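Kiter Brings Its Small Cleaning Workshop to Arnstead in March

A short course on sweeping up, sorting waste and keeping a table ready for the next person

ARNSTEAD, March. Kiter, a company that teaches practical housekeeping to offices, schools and shared workplaces, announces today the opening of its Small Cleaning Workshop in Arnstead. The workshop will take place in the Nassar building, on the ground floor, and it is open to any person or team that uses a shared table and has to leave it clean.

The course takes 105 minutes. It deals only with the work that is done on top of a table: collecting small scraps, sweeping them into a dustpan, emptying the dustpan into a lined bin, and putting the tools back. Floors, windows and bathrooms are treated in other Kiter courses and are not part of this one.

"Many people think that they know how to use a dustpan, and mostly they do," said Ruba Ghanem, head of training at Kiter. "But when we visit a workplace in the evening, we find the crumbs next to the bin and the brush in a drawer where it does not belong. We want to give people one simple order of work which they can remember without a paper on the wall."
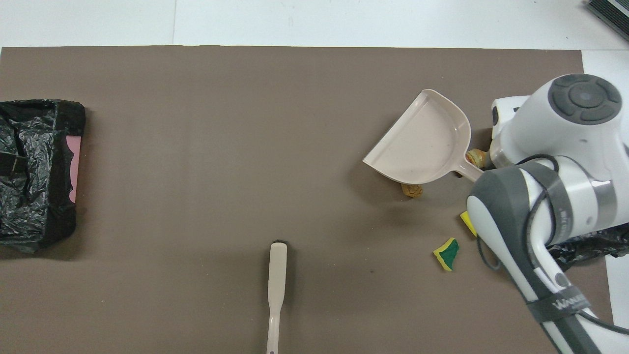
The workshop starts with the bin. Participants learn to fit a bag so that enough of it folds over the rim and it does not slide down when something heavier is dropped in. After this they practice with the kind of waste that a normal day leaves on a table, for example crumpled paper and old pieces of kitchen sponge. Larger pieces are picked up by hand first. The brush comes only after that, with short strokes toward the pan, and the pan is kept flat until the last stroke is finished.

A separate part of the course is given to sponges. Kiter recommends that a sponge is thrown away when the scouring layer begins to come off the foam, and that it is not kept "for the dirty jobs" at the back of the sink. Participants are welcome to bring a sponge from their own kitchen and ask for an opinion.

During a trial period at Medus, a shared office also located in Arnstead, 61 people followed the course in small groups. Their comments led to two changes. The part about emptying the dustpan was made longer, and the talk at the beginning was made shorter.

"They told us that they wanted to have the brush in the hand sooner, and they were right," Ms. Ghanem said.
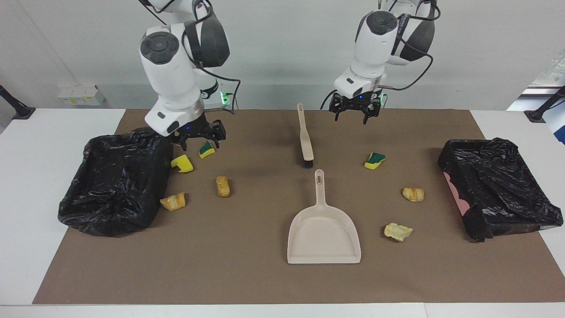 All tools are provided by Kiter and remain in the room for the next group. At the end of each course the participants clean their own table, wipe it and lay the tools out again for the people who come after them. This is included in the course time.

The price is 25 dollars per person. Companies and schools can reserve a complete group, in the morning or from 4 p.m. Over 183 places are available for the first season, and a waiting list will be kept for each group that is full.

Registration is open now at the Kiter desk in the Nassar building. Teams who would like to have the workshop at their own address can ask there for the conditions.

About Kiter

Kiter offers short courses in housekeeping and the care of shared rooms. Its courses are held in everyday language and need no previous experience.

Press contact: Ruba Ghanem, Kiter, Nassar building, Arnstead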